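Junior Bond Analyst, Cledmont

Come learn fixed income with us! Jundex is growing its municipal desk, and we'd love to meet people who get excited about yield curves (beginners too, if you're good with spreadsheets). You'll help track 281 bond issues, check coupon dates and write short notes for our savers. Training lasts 11 weeks and it's paid.
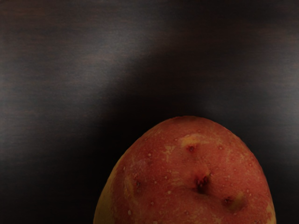
Send a resume and a few lines about yourself to Ketsara Saithong by 01/11/2022. Quote job number 2385.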